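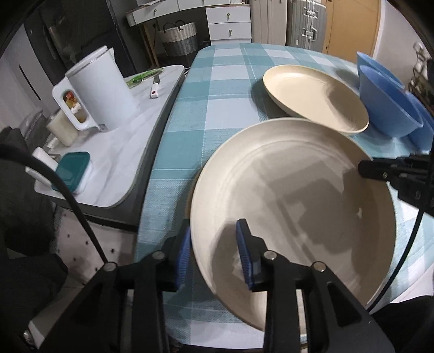

You should have told them to put more serving bowls on the shelves and fewer small plates, wrote a reader from Stevlow after my first short note on the Furden dish lending house. She has borrowed there for two family parties, and both times the large bowls were already gone. I promised to look at this when I went to the open day, so I begin my report with it.

December 9, 2019
By the Stevlow Household Pages

Print this page | E-mail this page

The lending house is in Skeltumstead, in the street behind the bus station. If you come by bus you must walk up a small hill, and the entrance is on the side, not at the front. I went to the front and waited there for some minutes before I read the paper on the door.

Inside there are 900 pieces for lending. They are bowls, plates, jugs and dishes for the oven, and most of them were given by families who moved to smaller homes. You pay a small amount, you take what you need for the weekend and you bring it back washed. I like this idea very much. In my own kitchen I have a fish plate which I used one time in my life.

The shelves are in the back room, sorted by size. I would prefer to have them sorted by color, but I was told that people ask first how many guests will fit, and the color comes later. On every shelf there is a card with the number of pieces and the fee.

What I enjoyed the most was the dining table. It has rounded corners and a checked tablecloth in teal, pale blue and white, and on this cloth one can see how the dishes look together. It is a great help. On a shelf, a beige bowl is only a beige bowl. On the blue checks it looked warm and much nicer, and the cream-yellow dish behind it also. There were three blue bowls too, and I would take these for soup or for olives, because they go so well with the cloth. The big beige one is wide and shallow. For a salad I find this shape better than a deep one, as the dressing does not all stay at the bottom.

I asked if the tablecloth can be borrowed. It can, but it must be ironed when it comes back, and I am not sure I want to promise that.

Now to the question of the reader. The big bowls are really the problem. I was told that in February it is easy to get one, and before the holidays one should reserve 15 days ahead. One person may take two large bowls at the most. They would be glad to receive more of them as gifts, also without a matching set. Small chips are not accepted.

At the end there was tea and a dry but good cake from the Akpalu bakery. I stayed until 4 and went home with one oval dish, wrapped in a towel I had brought myself. Bring a towel, they had only newspaper and the ink came on my gloves.

The next open day is not yet fixed. Lending goes on as usual.

Contact | Copyright Stevlow Household Pages | Back to top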